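Speaker notes: Small money, thin files
Desadley community finance evening, 24 September 2020

Start without the slides. Say hello, thank Annelies Meijer for getting me the slot, and ask who in the room has ever been turned down for a bank account. Wait for hands. Don't rush this bit (I always rush this bit).

So, market traders. I spent most of May on the phone to people who sell fruit, phone cases, socks, hot food, all sorts, and I asked every one of them the same thing: where does the money go at the end of the day? A tin, a coat pocket, a sister-in-law. Lovely answers, but you try showing a sister-in-law to a lender!

Explain "thin file" here. It just means the credit people have next to nothing written down about you. You might have paid your pitch rent on the dot for 18 years and it won't show up anywhere, whereas one late phone bill will follow you about like a wet dog.

Then the Clikik story. Clikik is the little payments app we tried out with the traders. You tap in what you took, it keeps a running record, and after 60 trading days you can print a statement and take it to the credit union. Loans of up to two weeks' takings, paid back in small bites. Say clearly that it isn't a bank and doesn't hold anyone's money. Someone always asks.

What went badly: the sign-up form. It wanted two proofs of address and half my traders are lodging with someone. Gwenaël Leclerc rewrote the thing over a weekend so that a letter from the market office would do, and I'd like to give him a wave if he's made it in. (Check the back row.)

Pause. Sip of water. Next slide.
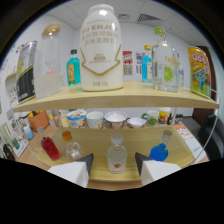

Photo: Coppens picture desk

Now the shopkeepers, who are a different kettle of fish. They've usually got an account, but the money is sitting in stock and the supplier wants paying before the customers turn up. Talk through the Culex scheme: the wholesaler gets paid on delivery, the shop pays Culex back over the month, and the fee is fixed and printed on the front page. I like that it's on the front page. Read the wording out if there's time.

Be fair about the grumbles. A fixed fee bites harder on a small order, and I've told them so more than once. They say they're looking at it.

If I'm running late, skip the savings circles and go straight to questions. If not, tell the one about the umbrella seller and the rainy fortnight, it always gets a laugh.

Leave the credit union leaflets by the door and remind people the drop-in is upstairs.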